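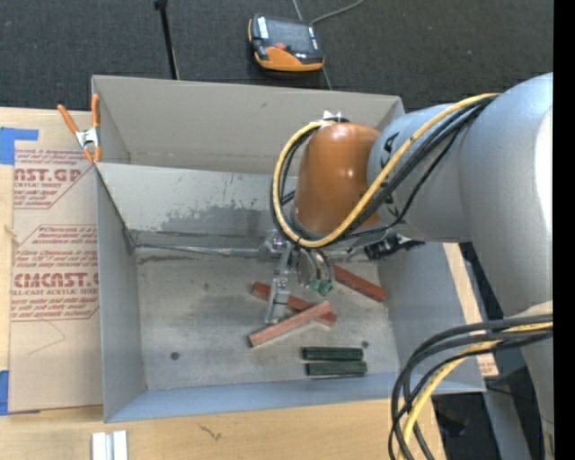
Roald Lindholm would still rather tidy up himself, and told Trakimton as much when the company asked if he might put its press release on his wall. A machine that needs a bench, a bin and a great deal of cable to pick up a block, he said, is no threat to anyone with a kitchen drawer.

Trakimton is pleased to announce that he is right, for now.

The firm's Bremgate workshop has published the results of its spring trials, in which an arm was asked to lift long blocks out of a bin, including ones lying across each other. It made 3287 attempts. The longest run without a person stepping in was 41, a figure the engineering team has asked us to print in bold and which we are printing in ordinary type.

Crossed blocks remain the sticking point. Pull the lower one and the upper one goes wherever it likes, a problem familiar to anybody who has unloaded a dishwasher.

Dukeo, which runs the parts store at Rustad, will take one arm in April for sorting work on a single bench. The bench will handle up to 600 parts a shift. Staff there currently manage this by hand, while talking.

Trakimton makes no claims regarding laundry, bed-making or the cupboard under the stairs. A household version is not on sale, has no price and should not be pre-ordered, although 400 people have tried.

The full trial notes are available on request from the Bremgate press desk, which is staffed by humans until 5 p.m.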